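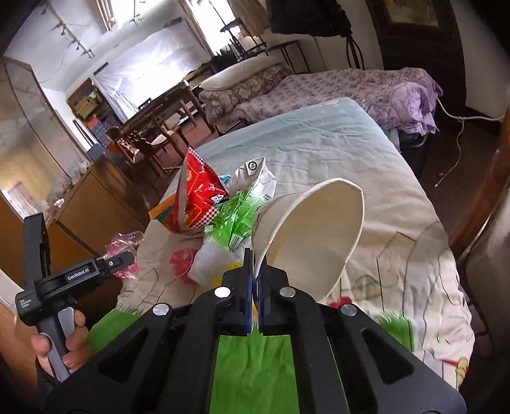

Another week, another leaderboard. The Norkar result landed Monday and my inbox is full of people who think handheld demos are now a solved way to teach robots. Not so fast.

Quick version. 697 demonstrations collected with hand-held grippers, a person doing the moving, one policy trained on the lot. Then 500 trials on a real arm in a lab at Hillov. Success rate, 53 percent. People are calling that weak. I think it's the most useful number we've had all year – and teh wrong people are embarassed by it.

Why? Because Tsutomu Hosoda's group reported every trial. Misses, drops, the lot. And the demos came out of ordinary homes. Beds, quilts, snack bags, a paper cup on its side. Soft stuff that gives when you push it. Compare that with the usual clean bench and 4 rigid blocks.

My gripe is with the split. Test rooms overlap with training rooms, which Aliki Koutsoukos pointed out within hours. She's right. Hold out whole homes, not single clips. Otherwise we're measuring memory for furniture.

Also want the per-object table. A crushed cup and a dropped bag of chips are different failures, and one average hides both.

So – publish the splits, rerun it, take the lower score if it comes. I'd cite that paper before any of the 90-something ones.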